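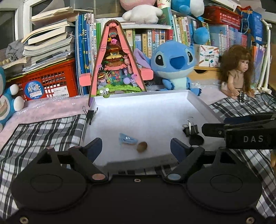

정리 탁자의 흰 트레이와 그 뒤의 분홍색 A자형 미니어처, 스티치 봉제 인형.

소개 | 대여 안내 | 소식 | 보고서 | 오시는 길

자료실 > 지원사업 > 경과 보고 > 11월

Drultstead 장난감·소품 대여실 정리 사업 경과 보고
받는 곳: Jirnico 지역문화 지원 담당

1. 진행 상황

지난 보고에서 "곧 끝난다"고 적은 1차 분류가 이번 달에 끝났습니다. '곧'의 길이에 대해서는 저희도 할 말이 없습니다. Konstantinidis 창고에서 넘겨받은 상자를 모두 열었고, 목록에 오른 물건은 788점입니다. 신청서에는 400점 남짓으로 예상한다고 썼습니다. 상자 겉면의 표기를 믿은 결과인데, '인형'이라고 적힌 상자에서는 주로 단추가 나왔습니다.

분류는 탁자 하나에서 합니다. 체크무늬 천을 깔고 그 위에 낮고 테두리가 있는 흰 트레이를 올려 씁니다. 천은 딱딱한 것이 떨어질 때 나는 소리를 줄여 주고, 트레이 테두리는 구르는 것을 막아 줍니다. 테두리에는 은색 손잡이가 달린 검은 더블클립을 물려 두었습니다. 원래는 분류표를 꽂을 자리였으나 분류표가 네 번 바뀌는 동안 클립만 제자리를 지켰습니다.

2. 작은 물건

시간을 가장 많이 잡아먹은 것은 트레이에 올라오는 작은 물건입니다. 하늘색 플라스틱 집게는 '문구'와 '생활'을 두 차례 오간 끝에 '생활'로 들어갔습니다. 검고 둥근 원판은 어디에 붙어 있던 것인지 아직 모릅니다. 목록에는 '원판, 검정'으로만 적었고, 짝이 될 만한 물건이 나오면 고치겠습니다.

갈색 견과 한 알도 있습니다. 호두라는 쪽과 헤이즐넛이라는 쪽이 갈렸는데 회의록에 남길 만한 논쟁은 아니어서 남기지 않았습니다. 식품은 대여하지 않는다는 규정이 있으니 모형이라면 '소꿉', 진짜라면 폐기입니다. 확인하려면 깨 보아야 하고, 깨고 나면 어느 쪽이든 대여는 어렵습니다. 당분간 '보류'로 둡니다.

3. 큰 물건

뾰족한 지붕의 분홍색 미니어처는 인형의 집 항목에 넣었습니다. 꼭대기 가까이에 무지개, 위쪽에 분홍색 둥근 캐릭터, 가운데에 햄버거가 들어 있고 바닥에는 풀밭과 작고 흰 꽃이 있습니다. 햄버거가 집의 한가운데를 차지한 까닭은 묻지 않기로 했습니다. 장식을 낱개로 등록하자는 의견이 나왔으나 그러면 788이라는 숫자가 또 바뀌므로 한 점으로 합의했습니다.

파란 스티치 봉제 인형은 부피 때문에 선반 한 칸을 혼자 쓰게 됩니다. 대여 문의는 벌써 들어왔습니다. 공들여 만든 목록을 보고 온 문의는 없고, 전부 인형을 보고 물어본 것입니다.

포장에는 분홍색 천과 투명 에어캡을 씁니다. 에어캡은 계획보다 빨리 줄고 있습니다. 터뜨려서 없어지는 몫이 얼마인지는 따로 집계하지 않았습니다.

4. 예산과 일정

선반은 Drulico에 주문했고 5칸짜리로 받기로 했습니다. 물량이 예상의 두 배에 가까워 칸이 모자랄 것이 분명하지만 추가 예산을 요청드리지는 않습니다. 인형의 집과 봉제 인형은 입구 쪽 진열대로 옮기고, 작은 물건은 뚜껑 있는 통에 담아 겹쳐 둘 생각입니다. 포장재 항목이 조금 넘칠 듯하여 인쇄비에서 옮겨 쓰고자 합니다. 분류표를 더 고치지 않는다면 인쇄비는 남습니다.

대여 시범 운영은 매주 화요일 오후 2시에 문을 엽니다. 처음에는 봉제 인형과 인형의 집만 내놓고, 작은 물건은 통에 이름표를 다 붙인 뒤에 시작합니다.

5. 요청드릴 사항

가. 포장재 항목 변경에 대한 승인 여부를 회신해 주십시오.
나. 결과물 수량을 신청서의 예상치가 아닌 실제 등록 수로 적어도 되는지 확인 부탁드립니다. 서식의 수량 칸은 세 자리까지 들어가므로 당장은 문제가 없습니다.
다. 현장 방문을 원하시면 화요일 오전이 좋습니다. 오후에는 탁자를 대여 창구로 같이 쓰기 때문에 앉으실 자리가 마땅치 않습니다.

다음 보고에는 시범 운영 결과와 '보류' 물품의 처리 내역을 넣겠습니다.

Drultstead 장난감·소품 대여실 | 문의 | 저작권 안내 | 맨 위로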